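4. Perception and grasp planning

The planner runs in the Wulilum simulator and takes one overhead view per cycle. Segmentation was trained on 876 rendered countertop layouts with randomized textures. Masks are passed to the Nostlow node, which proposes grasps for either hand and rejects any that would bring the two arms within 50 mm of each other.

Occlusion by the hand was the main source of error. Once the fingers close over a cluster of items, the mask for the target shrinks and the tracker can swap its label with a neighbor. 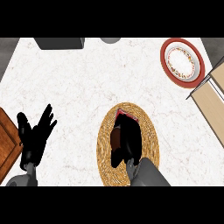 We tested two fixes. The first freezes the mask when visible area drops by over 50 percent and updates the pose from joint angles alone. The second, written by Mark Anthony Padilla, keeps the last 3 unoccluded masks and votes on the label. The second was slower but gave fewer swaps, so it was merged in November.

The arm that is not grasping still gets a full plan every cycle. This wastes compute and will be changed in version 2 of the scheduler. Collision checks against cabinet edges use the Dalsgaard library with default margins.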